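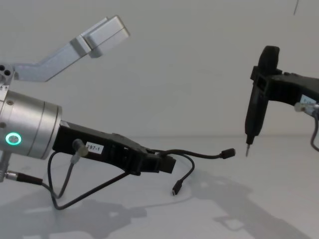
Bekarora Shared Workrooms, Plivville
Room and Table Safety Checklist, with comments
Date of walk-through: 4 December 2022
Room: 11
Previous walk-through: May
Marks used: OK, FIX (do it this month), WATCH (look again next time)

1. Tables

1.1 Tabletops clean, no chips or raised edges — OK
White tops show everything, and that was the argument for buying them. It was also the argument against.

1.2 Tables level and steady when leaned on — FIX
The one nearest the sink rocks. In May it was leveled with a folded copy of this checklist. Please use the screw feet.

1.3 Nothing stored underneath where feet go — WATCH
A box marked "misc." has moved from under one table to under another. I am told this counts as progress.

1.4 Table load rating posted — OK
The Trevine tables are rated for 168 pounds, spread evenly. A person sitting on the corner is not spread evenly.

2. Cords, cables and plugs

2.1 No cord crosses a walkway at any height — OK
"At any height" was added after somebody pointed out that the old wording said "floor."

2.2 Loose ends capped, clipped or put away — FIX
A dangling plug should be going somewhere or be in the drawer. Clips are in the top drawer, still in the bag, still stapled shut.

2.3 Cord jackets free of cuts, kinks and tape — FIX
One extension cord behind the bookcase is more tape than cord. Tagged and taken out of service. If it returns without the tag I will know what happened.

2.4 Power strips plugged straight into the wall — OK
No strip feeding a strip feeding a strip. Last time there was a chain of these long enough to have its own neighborhood.

2.5 Slack kept clear of anything that moves, rolls or gets hot — WATCH
Fine during the walk-through. Chairs with wheels remain the natural enemy of cable, so check again after the chairs come back from the front room.

3. Floor and exits

3.1 Both doors open all the way — OK
The east door opens a full 90 degrees now that the coat rack has gone to live elsewhere.

3.2 Floor dry, mats flat — FIX
The mat by the sink curls at one corner. It has been flipped over, and now curls at the opposite one. Replace.

3.3 Exit signs lit — OK

3.4 Room capacity sign posted and readable — WATCH
Posted, yes. Readable if you are tall and patient. Sydorenko, our landlord, has promised a bigger one.

4. Fire and first aid

4.1 Extinguisher on its hook, pin in, gauge in the green — OK
Nothing hung on it this time. Thank you to whoever found another place for the apron.

4.2 First aid kit complete — FIX
Plenty of eye wash, plenty of gauze, one bandage. The bandage is the cartoon kind. Restock with the plain ones, which seem to be used only for injuries.

4.3 Emergency numbers by the light switch — OK
The pizza place has been removed from the list. It did get there faster than most, but still.

5. Light and air

5.1 Ceiling lights all working, no flicker — WATCH
One tube takes its time in the morning. So do I, but I'm not on the list.

5.2 Vents uncovered — OK

5.3 Window opens and stays open without help — FIX
It stays open with a stapler. See also 2.2, where I wondered how that bag got so well stapled.

Costs

New mat, bandages, one extension cord and the window stay go on the ordinary supplies account. The balance there is $1,284, and nothing on this page should make a dent in it.

Every FIX gets a date and initials on the copy by the door. "Done" with no initials will be treated as a rumor. Keep the old sheets in the binder, flat, and away from the table by the sink.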